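# Skellow Corflute Kit, Candidate Size

Twenty signs, 20 stakes and a bag of cable ties, for anyone standing in the Purklow ward by-election or something equally glamorous.

The Skellow is our plainest election sign. It's white both sides, with room for your face, your name and one promise. If you have two promises, order the Fuchs, which is wider and costs more. Candidates with 4 promises should ring us for a chat.

**In the kit**

- 20 printed signs, one colour or full colour
- 20 hardwood stakes, pointed at one end (this end goes down)
- 213 cable ties, because that's what the bag holds
- 2 spare blank panels for corrections

**Artwork**

Send a PDF. Check your authorisation line before you send it, then have somebody who doesn't like you check it. We print what we're given, including the sign that asked voters to "Re-elect" a bloke who had never been elected. He came third.

**Delivery**

Orders in by noon leave Sultinik the next working day. September is busy, so allow roughly double. Kagiso Matlala on the order desk deals with all parties and won't tell you what the other side bought, so please stop asking.

Signs stolen, mown over or given a moustache aren't covered by warranty. Single replacements are available at the kit rate until polls close.
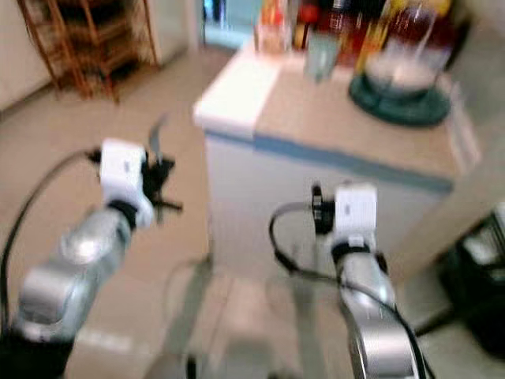

After that, you're on your own for collecting them. Most councils want them down within the week, and the stakes do well with tomatoes.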